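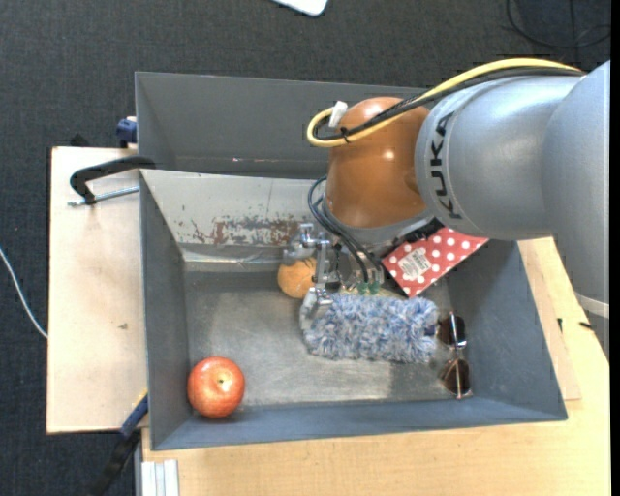 Olga Robles

The odds-and-ends bin, and how to live with one

Every house I have lived in has had a bin where things go when their owners have stopped thinking. Mine is open-topped and grey and spends a good deal of its life on the table, waiting for someone to deal with it. At last look it held a shaggy duster head in blue, grey and white, a round orange thing that belongs with the fruit, and a red polka-dot packet I don't remember buying. I am told this is normal. I was told it by Begoña Casado, whose own bin is worse.

A few habits keep ours from becoming an archaeological site.

Put it on the table to sort it. If the bin stays on the floor you will crouch, get a sore knee and put everything back. At table height you can see the bottom, and the bottom is where the trouble lives.

Take the fluffy things out first. A duster head picks up whatever it lies beside, crumbs and hair included, and then gives the lot to your bookshelf. Shake it outside, downwind of the washing. If the label allows it, wash it in lukewarm water with a squirt of dish soap, squeeze it gently and hang it up by the handle end. Leave off the fabric softener. Mine looked like a drowned terrier for most of an afternoon and came good by 6.

Food goes back to the kitchen the same day. Fruit at the back of a bin has a way of being discovered by smell. Anything already soft goes in the compost, and the bin gets a wipe with 300 mL of warm water and a splash of white vinegar before anything else moves in. (Check the bin's finish before you get generous with the vinegar. Bare metal may not thank you.)

Packets get opened or given away. I allow a sealed packet 14 days. After that it's a present for somebody, and I have solved several birthdays this way. If the print on the label has got too small for your eyes, write what's inside on a bit of masking tape in letters the whole household can read.

Heavy things underneath, soft things on top. I know how obvious it sounds. I also know what my tape measure did to a bag of icing sugar in December.

Don't buy a second bin. I did, a handsome one in the same colour, and had both full within the month. The second now holds potatoes, and they have been very tidy about it.

Whatever is left after all that is probably a battery, a key or an Allen key. Test the battery. Try the key in the shed. Keep the Allen key, as your mother did.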